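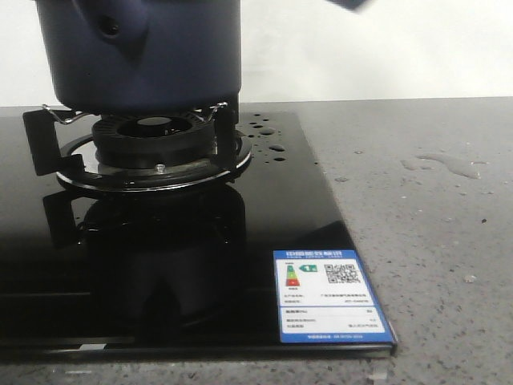 Black Glass, Small Kitchen: the Prelton Cooktop Gallery

We've lived with a gas cooktop set in black glass since February, and I still stop to look at it when I come in for coffee! Everybody photographs the finished dinner. I like the hardware, so this page of the Prelton kitchen pages is all burners, pot supports and shine. The counter run is only 68 inches long, and the cooktop is easily the best-looking thing on it.

The blue pot gets used most. It does soup, beans, and the big Sunday-style tomato sauce from the Grumenetti cookbook (page 56, if you own it, and double the garlic). I love that deep navy next to all the black.

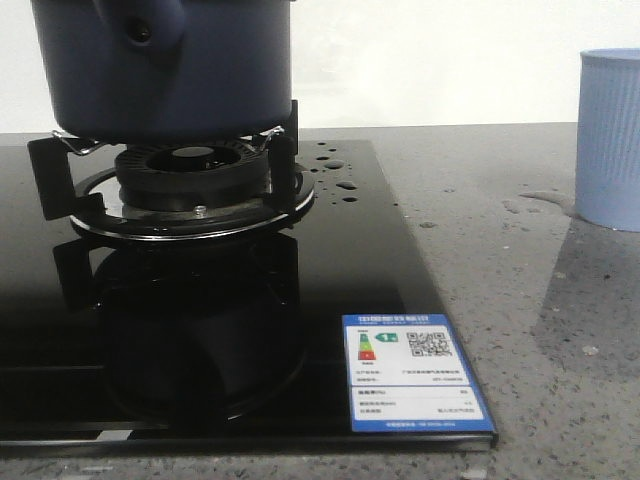

Navy pot over the ribbed burner head, with the chrome ring catching the light and a few drops of water on the glass.

A word about the glass, for those who wrote in asking. Yes, it shows everything, every splash and fingerprint! I go over it with a soft cloth after supper and let the rest go until morning. The cloths come from Kourkoulas, a pack of 40, and they wash beautifully. Go easy around the rings, where crumbs love to hide, and lift the supports off once in a while for a proper scrub in the sink.
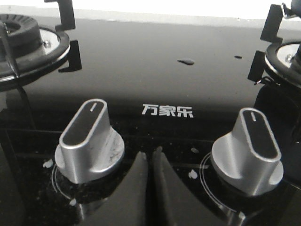

Down low across the glass: a burner on either side, two little drops between them, and 万家乐 in white on the front panel.

More in this series: the Clindus shelf brackets, the spice drawer, and the big sink (before and after).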